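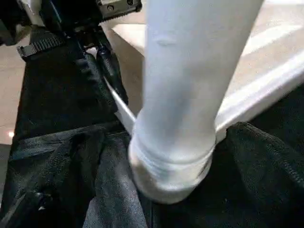 Sorting socks and small laundry room bits

Socks go missing because they have no fixed spot between the dryer and the drawer. A divided plastic tray on the laundry bench gives them one. Ours is plain white and cost $22, and it has outlasted two wicker baskets.

Before you start

Empty the sock drawer onto a dark towel or an old black T-shirt. White socks show up well against it, and so does the lint, which you can shake off outside afterwards. Check the cuffs as you go. Ribbing that has gone grey usually needs a soak before it goes back in the drawer.

Soaking greyed cuffs

Fill a bucket with water at 40 degrees and add the usual scoop of soaker. Push the cuffs right under and leave them overnight. Unroll them first, or the colour stays uneven in the folds. Wash as normal in the morning and dry on the line, hung by the toe so the elastic doesn't stretch.

Single socks

Keep odd ones for a month. After that they become dusters. A thick white tube sock pulled over the hand does venetian blinds and skirting boards better than a cloth.

Setting out the tray

Wipe the compartments with a damp cloth and let them dry. Specks of dust show on white plastic, so do it again whenever you change the sheets. Put tall things at the back and flat things in front. Pegs, spare buttons and the stain stick each get a section. Anything with a threaded neck should be stood upright with its cap done up tight.

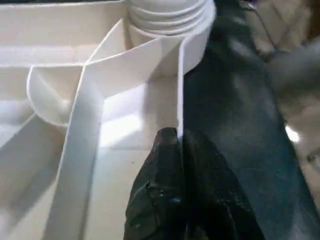
White organizer with angled dividers.

If the tray slides on the bench, cut a piece of non-slip matting to fit underneath. Virel sells it by the roll, and the Nwankwo hardware counter will cut a short length if you ask. Don't use double-sided tape on a painted bench, as it lifts the colour when you pull it off.

Print this page | E-mail to a friend

We use cookies to remember your settings. By continuing to browse you agree to their use.

Contact us | © Ginside Home Tips | Back to top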